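Old Office Desktops: Questions We Get Before People Spend Money

Kept up by Clodagh Ó Conaill for the Ulalcombe repair evenings. Last gone over in November.

I was given a retired office tower. Is it worth fixing?

Maybe. Start by asking why it was retired. "It was working when we unplugged it" is the most common thing we hear and we put very little weight on it. If the case opens easily, the board looks clean and you have a use for a plain desktop, give it an evening. If you want it for recent games, save yourself the evening.

The listing said "complete." Can I trust that?

No. Ask for a photo with the side panel off. Sellers use "complete" to mean that the case has both sides and a power supply in it. Processors and memory get pulled and sold separately because they are small and easy to mail, and what remains gets listed as a full computer. We keep a log of towers brought in as complete, and of the last 74, 10 had no processor. Every one of those owners had been told the machine "just needs Windows."

How do I tell if the processor is missing?

Take off the side panel and lay the tower down so the board faces up. If a large heatsink is bolted over the middle of the board, you'll have to take that off to be sure. If there's no heatsink, look for the square socket. With a processor fitted you see a flat metal lid. With none, you see a field of tiny gold contacts inside a square border, often with the metal load plate standing open. Don't touch those contacts, and don't let anyone poke at them to show you how sturdy they are.

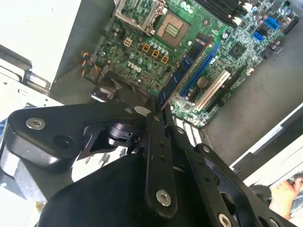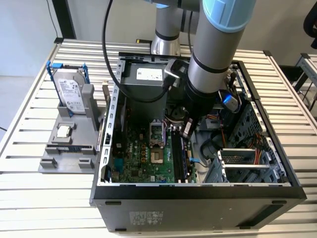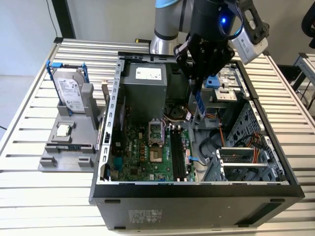

The same kind of thing in all three: a Dell board, side panel off, load plate open, nothing in the socket. The first gives the closest look at the contacts.

Can I just buy any processor that fits the hole?

You can buy it. Whether the computer starts is a separate matter. Two processors can share a socket and only one of them be supported by the board, and office machines from big makers tend to be fussier than boards sold on their own. Look up the exact model of the tower, find the maker's list of supported processors, and buy from that list. A seller's "should work" is worth what you paid for it.

It's also worth asking whether the socket was left uncovered for long. Bent contacts are hard to see straight on. Tilt the board under a lamp and look along the rows for any spot that catches the light differently.

Does it need new thermal paste?

If the heatsink has come off, yes. A small dab in the middle is plenty. We have seen people buy Stondia, which costs three times as much as the tube we keep in the drawer, and we couldn't tell you which machine had which. Clean the old paste off first. That matters more than the brand does.

Should I replace the coin battery?

On a board this old, sure. It's a round silver cell in a holder, it's cheap, and a dead one gives you a wrong clock and lost settings. It will not cure a machine that won't turn on, whatever the forum said. Check the number stamped on the old cell and get the same one.

What about the power supply?

Leave it shut. It's a sealed metal box and there is nothing inside for you to service. Read the label for its rating and model. If it smells burnt or the fan grinds, replace the whole unit. Before you order one, compare the plugs and the mounting holes, as some office towers use a shape of their own and the standard one you found on sale won't go in.

Which memory slots do I use?

The manual says, and guessing wastes time. Slots are often paired, and the pairs aren't always next to each other. Push each stick down until the latches at the ends click. Half of the "dead" computers we're shown have a stick that was never fully in. (I say half. I haven't counted those.)

Do I need a wrist strap?

I use one. Plenty of people don't and will tell you at length that they've never killed a part. They wouldn't necessarily know. Unplug the tower from the wall before you do anything, hold the power button for a few seconds, and touch bare metal on the case before you touch the board.

Are the Redus upgrade bundles any good?

They're used parts in a new box. The processor and memory may be perfectly fine, but compare the price with buying the same two parts separately. The last one a visitor brought in came with memory that didn't fit her board, and the return window had closed.

Will you clean and test mine if I drop it off?

We don't take drop-offs. You sit with us and do the work, and we help. Come by the Cabello hall at 6:30 in the evening with the tower, its power cord and whatever parts you already have in a bag. If you haven't bought any parts yet, better still. Let us look first.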